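Giving up soft drink, more or less
July 4, 2020

I stopped buying soft drink by the carton in October last year. It was a money decision to begin with. I went through the bank statements one wet weekend and worked out that I'd spent $539 on fizzy drinks since the move to Clendstead, and that didn't include anything bought at the servo.

The first fortnight was ordinary. I had a headache most afternoons and was short with people at work. I tried plain mineral water and didn't like it, then tried it with a squeeze of lime and liked it a bit more. Cordial helped, made up weak. The dentist in Dernside had been telling me to cut back for years, so at least the next check-up was quicker than usual.

What I missed was the colour and the fizz of it, more than the sugar. Cola I could take or leave. Orange was always my favourite flavour - it's what we got at the pool as kids, after swimming, with hot chips.

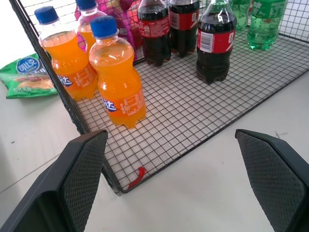
I haven't given it up altogether. I'll have a small bottle on a Friday with takeaway, or if someone's put drinks on for a birthday. The small ones suit me better because I can't leave a big bottle in the fridge without finishing it by Sunday night. They cost more per litre and I've decided not to care.

The money goes into a separate account now. It'll pay for new tyres before the end of winter, and if there's anything left over I'll get the back screen door fixed as well. I still have a coffee every morning and have no plans to look at what that costs.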